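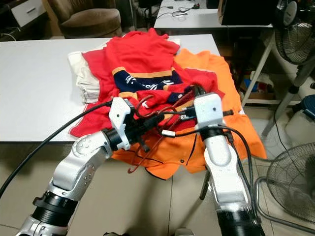 Folding goes faster when somebody across the table is talking to you, according to Signe Amundsen, and a heap that looks hopeless at nine in the morning is usually down to the bare tabletop by the time the coffee is gone. She said so twice on Saturday, once to the people at her table and once to a newcomer standing in the doorway with a bag under each arm, and both times she kept right on folding.

The fall clothing swap at the old Villarmont school opened its doors for sorting this weekend, a full week ahead of the swap itself, and if you have ever wondered where all those sweaters and T-shirts go after you drop them in the bin on Druson Street, the answer is that they go onto a white table in the back room and somebody has to deal with them. Reds, oranges and navy blues were on top of the pile for a good part of the morning, with a folded stack of off-white things growing slowly off to one side.

By closing time the sorters had put away 2,361 pieces. Last September the whole swap, sorting week included, came to 3,478, so there is every reason to think this year's will pass it, especially as the bins stay out until Wednesday and the middle of the week is when people tend to get around to cleaning their closets.

The way of working has changed a little, and mostly for the better. In other years everything was sorted by size first, which sounds sensible until you are holding a shirt whose label was washed blank years ago. Ozan Saraç suggested starting with the kind of garment and leaving size for the second round, and that is how it was done on Saturday: tops together, pants together, anything with a hood in a pile of its own. Sizes get read off afterward, when the clothes are already flat and the collar is easy to find. Clothes without a readable label are held up against something that has one, and if there is still an argument the larger size wins.

There was a fair amount of friendly disagreement about how to fold a sweatshirt. One side of the room likes the sleeves crossed behind the back and the whole thing doubled up from the hem. The other side folds it in half lengthwise, sleeve on sleeve, and then in thirds. Firdevs Yurt, who has been at this for 14 years and has folded for both camps in her time, asked only that any lettering or printing end up on the outside, so that people going through a stack can see what they have without pulling it apart. Anyone who has watched a neat stack come down in the first ten minutes of a swap will understand why she feels strongly about it.

Socks are a question for another day. There are over 56 single ones in a bag by the window, and they will stay there until somebody has the patience.

Clothes with a stain or a torn seam are not thrown out right away. They go to the mending corner, where Raffaele Farina will be sewing on Tuesday and Thursday evenings from six o'clock, and he would be very glad of company, a second pair of good scissors and any buttons you have sitting in a jar at home. Whatever can't be mended is cut up for cleaning rags, and those are free to take at the door.

If you are bringing clothes this week, please wash them first, empty the pockets and tie the bag shut. Coats are especially welcome, as are children's pants, which always run out before lunch. Shoes are fine as long as the pair is tied together by the laces. Please hold on to pillows, curtains and hangers, as there is no room for them this time.

The swap runs next Saturday from ten until three, in the main hall and the two rooms behind it. You don't have to bring anything in order to take something home, and there is no limit on how much you carry out, though you will want your own bag. Coffee and Signe's cardamom buns will be on the counter from the start. Sorting goes on every evening until then, beginning at five, and you are welcome to come for half an hour or stay until the lights go off.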